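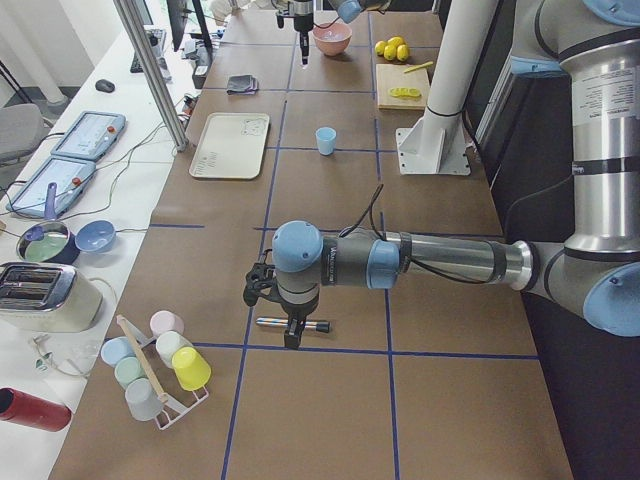 Striped marker on a taped worktable.

Skendance Evening Courses > Kitchen Basics > Handouts > Handout 4: Dressings and Mayonnaise

Print | E-mail
17 shares | 4 comments

Handout 4: Getting Oil and Vinegar to Stay Together

Updated July 3, 2025

Okay, so last time we ran out of clock right when the mayonnaise was getting interesting, and I promised I'd write the rest down. Read it before you come in and bring your questions (and an apron, please, I still have oil on my good shirt).

Where we left off

Oil and water don't mix. You knew that in grade school. What we're doing when we make a dressing is breaking the oil up into tiny drops and spreading them through the vinegar, and then trying to keep those drops from finding each other again. The word for the result is an emulsion. Milk is one, and so is mayonnaise. Butter is one turned inside out, with the water scattered through the fat.

A plain vinaigrette is the laziest kind. You shake it, it goes cloudy, you pour it, and while you're looking for the salad tongs it starts to separate. I don't mind that at all! Shake it again. But if you want it to hold through dinner you need something in there that likes both sides. That's your emulsifier.

Things in your kitchen that will do the job:

- Mustard. My first pick for salad. The ground seed has a sticky coating that helps hold the drops apart.
- Egg yolk. The strongest one you've got, thanks mostly to lecithin and some proteins.
- Honey. It's weak as an emulsifier but thick, and thick slows everything down.
- Garlic pounded to a paste with salt. Old-fashioned, hard on the wrist, delicious.

The basic vinaigrette

I start with three parts oil to one part vinegar and then I taste. With a sharp red wine vinegar like the Ronero we used in class, I stay right there. With lemon juice or rice vinegar I'll go closer to two to one, as they're gentler and the oil can bury them.

Put the vinegar, salt and mustard in the bowl first. Salt dissolves in vinegar and it will not dissolve in oil, so if you pour the oil in early you'll get crunchy bits at the bottom and a flat dressing on top. Whisk that, then add the oil in a thin stream and keep whisking. A jar with a tight lid works too, and I use one at home most nights. The jar version won't be quite as smooth.

Taste it on a leaf! I can't say this enough. Off a spoon every vinaigrette seems too sour, and people fix it with more oil and end up with a greasy salad. Dip a piece of lettuce, shake it off, eat it, then decide.

Mayonnaise, slowly

You'll want one yolk, a teaspoon of mustard, a tablespoon of lemon juice or vinegar, a good pinch of salt, and three quarters of a cup of a neutral oil. Let the yolk sit out while you gather the rest. A cold yolk can work, but room temperature is friendlier when you're learning.

Whisk everything except the oil until it looks a bit lighter. Now add oil by drops. Real drops, off the tip of a spoon. This is where everybody in the room got impatient (me too, I used to pour and hope). Early on there's very little in the bowl to whisk the oil into, and a big splash will just pool. Once it has thickened and looks glossy you can go to a thin stream, and by the end you can be fairly relaxed.

If it gets so stiff that the whisk drags, add a teaspoon of water and carry on. Stiff mayonnaise is crowded mayonnaise, with the drops packed in tight, and a little water gives them room.

About the eggs: use pasteurized ones if you're feeding small kids, older folks, anyone pregnant, or anyone whose immune system is having a hard time. Homemade goes in the fridge right away. I plan to finish mine within a couple of days.

About the oil: several of you asked if you can use all extra virgin olive oil. You can, but it may turn bitter, especially in a blender. I like mostly neutral oil with a spoonful or two of the Vidal stirred in by hand at the end for flavor.

When it breaks

It will break someday. It goes thin and grainy, the oil slides to the edge, and you'll say something you wouldn't say in front of your grandmother. Don't throw it out! Get a clean bowl, put in a fresh yolk or a teaspoon of mustard with a few drops of water, and whisk the broken stuff in a little at a time, exactly as if it were the oil. It comes back more often than you'd think.

Usual causes, in the order I see them: oil added too fast at the start, too much oil for the liquid in the bowl, or a bowl that's been in and out of the freezer. Freezing wrecks mayonnaise, by the way, so skip that idea for leftovers.

A side note on bottled dressing

My first food job was on the line at Jumetti, where we filled 4000 bottles on a good shift, and I got very curious about why the creamy ones stayed creamy for months. The machines have a lot to do with it. They make much smaller drops than your arm can. Then there's usually a gum, often xanthan, which thickens the water side so the drops can barely move. You can buy it for home use. Go easy, a tiny pinch does a whole jar, and too much gives you slime.

For next class

Make one vinaigrette at home with mustard and one without, same oil, same vinegar. Leave both on the counter and write down when you first see a clear layer. Bring your notes and whatever's left over in a small jar.

We'll start with hollandaise, which is mayonnaise's moody warm cousin, so eat something light beforehand. The October group gets the same handout with the blender section added. If you'd like that page early, ask me for a copy at the break.

Print | E-mail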